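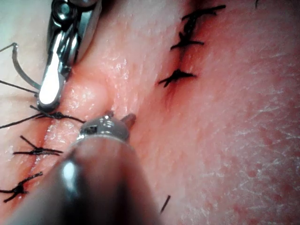

Simple interrupted stitches on practice skin

Maëlys Arnaud
Updated Jun 11, 2024

The simple interrupted stitch is one needle pass on each side of the wound and one knot. Every stitch is separate, so a bad one can be cut out and put in again without touching its neighbours. Learn this one before any running stitch.

These notes are for bench practice only. They assume you have already been shown how to handle a needle safely and have somewhere to put used sharps. They don't cover stitching a patient, which you learn under supervision.

What you need

A piece of raw chicken or pork with the skin on, bought the same day or the day before
A cutting board or shallow tray with a towel under it
Needle holder
Toothed forceps
Suture scissors
Scalpel
Black suture, 4-0, on a curved cutting needle
Gloves
Sharps bin

I use black thread for all early practice. Clear or undyed thread disappears against pale skin and you end up guessing where the tails are. The Sornier practice packs have 12 lengths in a box and are good enough for this. The Canitz thread is smoother but springs back more, and I would leave it until your knots are reliable.

Preparing the skin

Take the meat out of the fridge a little before you start. Pat the surface with kitchen paper. A bit of moisture will keep coming up as you work and you can ignore it, but a really wet surface makes the forceps slide.

Pin the corners to the board or hold them with clips. The skin should lie flat without being stretched tight. If it is stretched, the cut will gape and you'll find yourself pulling each stitch too hard to close it.

Make a straight cut about as long as your middle finger, through the skin and a little into the layer below. Make a second cut to one side, leaving enough room between them that the stitches of one don't run into the other. Work on one at a time. When the first is closed it is useful to have it next to you for comparison while you do the second.

Loading the needle

Open the packet and take the needle with the needle holder, never with your fingers. Grip it between half and two thirds of the way back from the point. Close to the point there isn't enough length to push through. Close to the thread end the metal is weaker and the needle will bend or spin.

Set it square to the jaws and close the holder firmly. Turn your wrist once in the air before you go near the skin. If the needle wobbles, reload it.
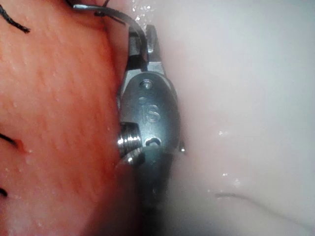
A curved needle has to travel along its own curve, and most beginners' trouble comes from pushing it in a straight line. Look at the needle from the side before each pass and picture the circle it belongs to. In the close-up it leaves the jaw area and runs towards the upper left in one smooth arc, with the body bending down to meet the jaws at the other end. Your wrist has to follow that same bend. Pushing straight forward drags the needle against the side of its track, tears the hole wider and may twist the needle out of your grip.

First bite

1. Lift the far edge of the cut slightly with the forceps. Hold the layer under the skin if you can. Squeezing the skin itself leaves tooth marks.

2. Put the point in at a right angle to the surface, a few millimetres from the edge.

3. Roll your wrist so that the point turns through the tissue and comes out inside the cut.

4. Let go with the holder, pick the needle up again where it has come out, and draw it through along the curve. Don't grab the very tip. It blunts quickly and a blunt tip makes the second bite harder.

Second bite

5. Reload the needle.

6. Lift the near edge. Go in from inside the cut at the same depth as the point came out on the other side.

7. Roll the wrist again and bring the point up through the skin, the same distance from the edge as your first entry.

8. Pull the thread through until a short tail is left on the far side. Two or three centimetres is plenty. Put the needle down where you can see it.

If one side sits higher than the other when you pull the ends together, your two bites were at different depths. Take the stitch out and do it again. Pulling tighter will not level it.

Tying

9. Hold the needle holder over the cut, between the two ends. Wrap the long end round it twice.

10. Open the jaws, take the short tail, and pull it through the loops. Lay the knot flat. Your hands cross over the wound as you do this.

11. Wrap once in the other direction, take the short tail again and pull the opposite way.

12. Wrap once more in the first direction and finish.

Slide the knot to one side so that it doesn't sit on the cut line. Trim both ends, leaving enough that you could pick one up with forceps to remove the stitch. Tails cut very short can work loose, and very long ones get caught in the next knot.

Spacing

Put the first stitch in the middle of the cut and then halve the gaps on either side. Starting at one end is fine once you can judge the edges by eye, but early on it tends to leave a fold of spare skin at the far end.

Keep the gap between stitches about the same as the full width of one stitch. If the edges open between two knots, add one. If the skin is bunched or rises in a ridge, you have too many, or they are too tight. A very slight raising of the edges themselves is what you want.

Common faults

The thread cuts through the skin. You are too near the edge, or pulling too hard on the first throw.

The edges roll inwards. The bites are too shallow. Go in more upright and take more of the deeper layer.

The knot slips before the second throw. Check that you wrapped twice on the first one and that you haven't lifted both ends upwards.

The needle keeps turning in the holder. Check your grip position first. Old needle holders with worn jaws do this too; my first Laing pair did it from the start and I blamed my hands for months.

Clearing up

Needles and the blade go in the sharps bin before anything else is moved. Look through the meat for thread ends, wrap it and throw it away. It must not be cooked or fed to an animal. Wash the instruments with the hinges open, dry them, and wipe the board down with disinfectant.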